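Section 4: Recording a folding run with the Skuton hand tools

I wrote this part after my own first go at bed folding, so forgive the odd grumble! It assumes you've paired both grippers as in section 3.

1. Spread one garment on the bed, neckline away from you. I like a stripy jumper, as the bands show up any twist in the knit.

2. Start recording and wait for the double beep.

3. Bring both grippers in low, pads open, and go for the bottom hem first.
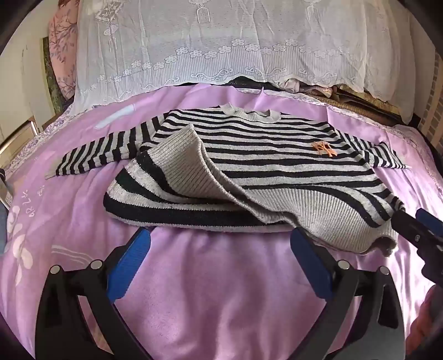
Skuton Set-up Guide, Issue 4, p. 60

See how one side of the ribbed hem is folded up over the chest stripes, and you can look in between the front and back layers? A hem in that state is well worth keeping in your set. Priit Kivi and I trained the Cilness policy on 404 runs, and it got better at catching a single layer once we left the messy starts in (we'd been binning them, silly us).

4. Close the pads gently and lift. If you've caught both layers, let go and try again without stopping the recording.

5. Fold, back away, wait for the beep, then stop.

Note: one run takes me nearly 147 seconds. Yours may be slower at first, and slow is fine.

Caution: keep your fingers clear of the linkages when the pads close. They do nip!

If a file won't save, send Chibuzor Isah the run number and carry on with the next garment.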